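Listdale: small drawers and the things that go in them

README, version 3
Last changed 16 Mar 2026

Listdale is a collection of pictures and notes on small-scale tidying: little drawer units, little cups, flat round things, and the business of deciding what lives where. If you have ever emptied a desk drawer onto the floor and had a wonderful hour sorting it, you're among friends.

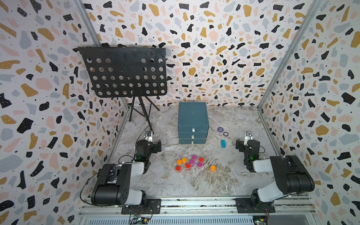
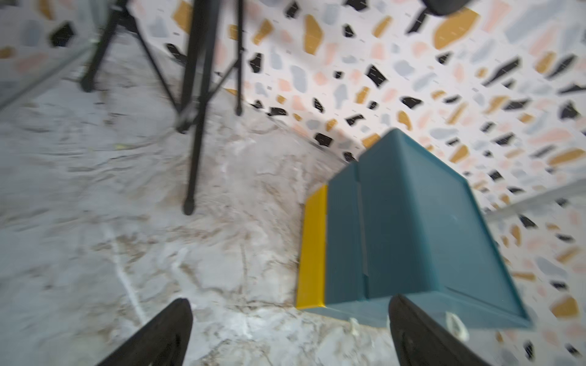

Teal storage on the marble-patterned floor, with terrazzo wallpaper and the black stand behind.

What's in it

There are 3,000 pictures, 167 objects and 400 sorting rounds. A round is one go at one layout: things start somewhere, they get put somewhere else, and the notes say where they ended up and whether we liked it. Some rounds have a dozen pictures and some have only two, so please don't assume an even spread.

The objects are everyday ones. Cups are the biggest family by far, followed by discs and tokens, then lids, clips, pegs, boxes and the drawer units themselves. We chose them for size first (most fit in a hand) and for color second. Purificación Miranda picked nearly all the cups, and I think she has a terrific eye for colors that stay apart from each other in a crowd.

The teal drawers

The teal unit gets its own section because it turns up so often and because we love it. It has three drawers stacked one over the other, each with a small white handle in the middle of its face. The top is flat, so it doubles as a shelf, and plenty of rounds use it that way.

In the notes the drawers are called top, middle and bottom. We used to number them, and half of us counted up from the floor and the other half counted down from the top. If you find "drawer 1" in an old note, check the field called numbered_from before you trust it. Notes from version 2 onward only use the words.

A drawer is recorded as open, closed or partly open. Partly open means you can see a gap but couldn't comfortably get a cup in. It's a judgment call, and Pieter Van Leeuwen and I still disagree on a handful of them. Where we disagreed, both answers are kept and the field "agreed" says no.

The cups

Small cups with colored tops are our favorite things to sort. They can be grouped by color, lined up, clustered, or tucked away in a drawer. Cups in a cluster are listed in the order front to back, then left to right, as you'd see them standing in front of the open side of the corner.

Please use the color words we use: red, orange, yellow, green, blue, purple, pink, white, black. Our first notes had "coral" and "salmon" and "brick" all over them — great fun to write, a nightmare to search. The original words are still there in a field called first_color_word if you enjoy that sort of thing.

Discs and other flat things

Discs are much harder to keep track of than cups. They lie flat, they slide under things, and a dark one next to another dark one is easy to pass over. Each disc has its own entry with main color, whether there is a ring, and whether there is printing on it. We don't copy out the printing unless it can be read without squinting. "Has lettering, not read" is a perfectly good entry and appears a lot.

Patterns

Oh, the patterns! The walls in the terrazzo corner are white with chips of black, mustard yellow and pale pink, and the floor has a marble look with soft veins. It's a cheerful place to look at, and it also makes sorting more interesting, as a small yellow thing near a yellow chip takes a second glance. Other sets in the collection have plainer rooms. The background is listed for every round, so you can leave the busy ones out if you only care about layouts.

The stand at the back of the corner is listed as furniture. It never gets anything put away on it, and it isn't part of the sorting.

Folders

lemeo: the terrazzo corner, all rounds with the teal unit
segura: shelves and open trays, plain background
skivwood: mixed boxes and lids on a tabletop
notes: one text file per round, same name as the round's folder
objects: the object list, one line each

The folder names are our working names for the sets and don't point to anyone who made the furniture. Start with lemeo if you want drawers and with segura if you want something quick to flip through. Skivwood is the messy one. Some of its boxes have lids that belong to other boxes, and we left them that way.

Reading a note

A typical note looks like so:

round: lemeo, cups away
storage: teal unit, three drawers
start: cups in a group on the floor
goal: warm colors in top drawer, cool colors in middle drawer
result: done, bottom drawer not used
liked it: yes
remarks: purple went with the cool colors after some talk

Not every line is filled in. A blank means we didn't write it down, and it doesn't mean no. "Liked it" is entirely personal, and you should feel free to ignore it, though the remarks next to it are often the best reading in the whole collection.

Layouts we keep coming back to

Warm and cool. Cups split by color temperature, one drawer each. Quick, pretty, and the purple question comes up every time.

Flat things low. Discs in the bottom drawer, cups above. I resisted this one for months and now I do it in my own kitchen.

Shelf on top. Whatever gets used most stays on top of the unit and everything else goes inside. Pieter likes to put tall things at the back so the short ones don't hide, and his notes on these rounds are the most detailed we have.

One odd thing out. Everything put away except a single item, left on the floor on purpose. These are good for practicing your eye, and kids enjoy them enormously.

Known problems

The object list has two entries for the same green lid. We'll merge them once we work out which name was used more.

In skivwood, 100 pictures carry the wrong round name. The fix is in the file renames in the notes folder, and the pictures themselves still have the old names so that older links keep working.

A cup that's behind another cup may be missing from a round's list. We add them when we spot them. If you spot one first, write to us, we'd be delighted.

Teal is recorded as "teal" in lemeo and as "blue-green" in parts of segura. Search for both.

Adding your own

Yes, please do! A new round needs at least two pictures, a note in the form shown above, and a line in the object list for anything that isn't there yet. Any room will do. What we'd most like are more drawers with odd handles, more stackable boxes, and anything with compartments — sewing boxes, tackle boxes, those little units people keep screws in. Send the note even if the layout was a flop. We have far too few rounds where the result line says "gave up," and they're useful to anyone thinking about where things don't fit.

Purificación looks after the object list and the color words. Pieter looks after the layouts and checks new notes. Spelling fixes can go to either of them.

Next up

A set with baskets is planned for September, along with a second pass over the discs. We're also writing short plain-language descriptions for the rounds that don't have one, starting with lemeo and working through the folders in the order listed.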